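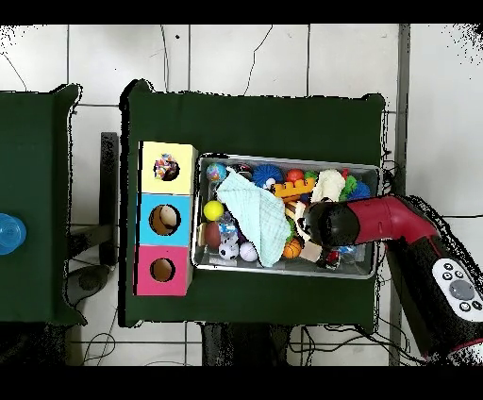
Giltcombe sorting study: bench check before a run
Checked by: Sirkka Kuusisto, Jan 21, 2021

Arm clear of the tray rims at full reach: OK. Do please try it slowly first, however well you know the arm!

Stop button tested: OK, and again after lunch (I do like to be sure).

Cables on the floor: needs work. They want taping down on both sides of the table, and I said so in November as well.

Box with the round holes steady on the cloth: OK. It must face the same way in all 6 runs or we can't compare them.

Towel in the tray: leave it in, bless it. Hidden toys are what the method is meant to test.

Missed grasps written up: 3 from the last run, all in the log.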